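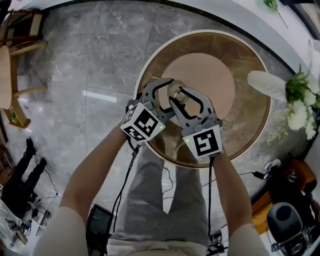

The case against the subscription everything

My water filter wants a relationship with me. It came from Pukell, it cost more than it should have, and six weeks after I set it on the counter it began to send me messages about its cartridge. The cartridge was getting tired. I could buy one cartridge, at a price meant to make me feel foolish, or I could join the plan, at a price meant to make me feel smart. I joined the plan. I now have a cabinet full of cartridges, and I've been in a bad mood about it since August.

I've read a fair number of cheerful pieces about how ownership is old-fashioned and access is what people want. They usually start with music. Music is a good place to start if you want to win the argument, because almost everyone agrees that paying a monthly fee to hear nearly anything is a decent deal. What the cheerful pieces do next is walk you from music to razors, then to dog food, then to car seats that warm up if you pay for the winter, as though these were all the same idea. I don't think they are. A music library is a huge thing I could never afford to own. A warm seat is already in the car. I bought it. The wire is under me.

Let me be fair to the other side for a paragraph. A small company that sells a good product once has a hard time staying in business, and I'd like small companies to stay in business. Software needs fixing long after it's sold. People who write recipes or run weather sites have rent like the rest of us, and I'd sooner pay them every month than look at ads for knee cream. I pay for three of these things gladly and would be sorry to see them go. If the whole complaint were that monthly billing exists, it would be a silly complaint.

But the defenders always pick the cases where there's some ongoing work at the other end. Ask what work is being done each month on a doorbell. When I looked at the Clangate doorbell last year, the box said it would let me see who was at the door. Smaller type on the side said it would let me see who had been at the door for 5 hours, and after that I would need a plan. The pictures have to be stored somewhere, I'm told, and storage costs money. Sure. It costs very little money, and my old laptop in the closet has room for years of the mailman. There was no way to use the laptop. I asked. The person on the phone was very nice and read me the plans again, slowly.

The usual answer is that nobody is forcing me. Buy a different doorbell. I did, and it's a button with a wire that makes a sound, and I'm happy with it. But I notice that this answer gets weaker every year. I tried to replace a printer this spring and of the models on the shelf I couldn't find one that didn't want my card number before it would print a test page. You can still find the plain version of most things if you're stubborn and have a free afternoon. I had one. A lot of people don't, and I suspect the pricing departments know to the minute how long an ordinary person will look before giving up.

Then there's the arithmetic, which I put off for a long time because I assumed I was one of the careful ones. One evening I sat down with my bank statement and a pencil and went looking for anything that repeated. I'd have guessed six or seven. I found 21. The total came to $303 a month, and of that some $80 went to things I had forgotten I was paying for, including a language course I quit after the chapter on the train station and a backup service for a phone I no longer own.

You can call that my own carelessness, and I'd accept part of the blame. What I don't accept is the idea that it's an accident. A business that depends on people paying for what they use will remind them to use it. None of the forgotten ones had written to me in months. The water filter, which I do use, writes all the time. The language course went silent the week I stopped, like someone backing out of a room where the baby has finally fallen asleep.

Canceling deserves its own complaint. Joining Mercado's grocery delivery took me less than a minute, with the phone in one hand. Leaving it meant finding a page that wasn't in the menu, saying why I was going, turning down a free month, turning down half price for three months, confirming that I understood what I'd lose, and then being told my request had been received. Received! I had to check back to learn that it had also been acted on. I've heard people say that new rules will take care of this, and maybe they will. I remember when rules were going to take care of robocalls.

I'm also told to think of the convenience. I do think of it. I think of the morning a third bag of coffee arrived while the first was still sealed, because the schedule had been set by somebody who assumed I drink it the way they do at the office. I moved the deliveries further apart and the discount vanished. So the convenience was for a customer slightly thirstier than me, and I was being charged for the difference.

What bothers me more than the money is what happens to the objects. When my Brotel thermostat's account lapsed (the card had expired, my fault) it kept heating the house, but it forgot my schedule and put a banner across the screen that I couldn't get rid of. The thing is screwed to my wall. I drilled the holes. I paid full price for it, and it had opinions about whether I was current. My parents had a thermostat with a lever, and it never knew a thing about them.

I don't have a program to offer. I've seen essays like this one end with a list of steps, and I've never followed any of them. I can tell you what I do now, for whatever it's worth. I won't buy a physical object that needs an account unless I'd still want it with the account dead. I pay for a year at a time when I can, so that the bill is large enough to annoy me into a decision. And I ask the salesperson what the thing does on the day I stop paying. Most of them don't know. One went to get his manager, and the manager didn't know either, and the three of us stood there reading the back of the box.

I still have the filter, by the way. I left the plan, and the cartridges in the cabinet should last me into next year. It says on the little screen that I'm not protected.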